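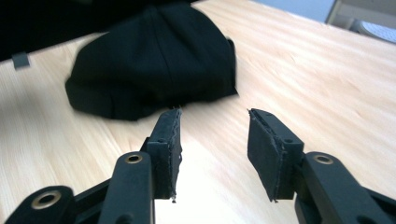
Hand gripper coming up to the black cloth, pads open.

Home Ask Browse topics Robots & automation Sign in

Gripper keeps losing black fabric on a pale table

I'm recording pick-ups with a hand-held gripper (two foam-faced fingers, brass bushings in the links) and my tracking has gone to pot. Fine on everything else, but with anything black and crumpled on the bench it drifts, and when the path is played back on the arm the fingers close short of the cloth. Last night it pushed a pad into the table and tripped the force limit. 9 bad runs out of 40. The edge of the pad is looking ragged too – could that be it?

Sibel Karaca

Look at all that glare on the wood! Black cloth gives the tracker next to nothing to hold on to, and then the shine slides about as you move. I had the same in January and a matt mat with a busy pattern sorted most of it. Slow down on the approach as well, your cloth is blurred. And please don't play anything back on the arm until you've set a floor height it can't go below – I cracked a bracket learning that one.

Dridley

Change the pads, they're frayed. Could be the bushings.

Costley

Frayed pads will make you drop things but they won't shift your path. I'd check for play in the bushings anyway, wiggle each finger with the power off. Then do what Sibel says about the mat.

Steinbach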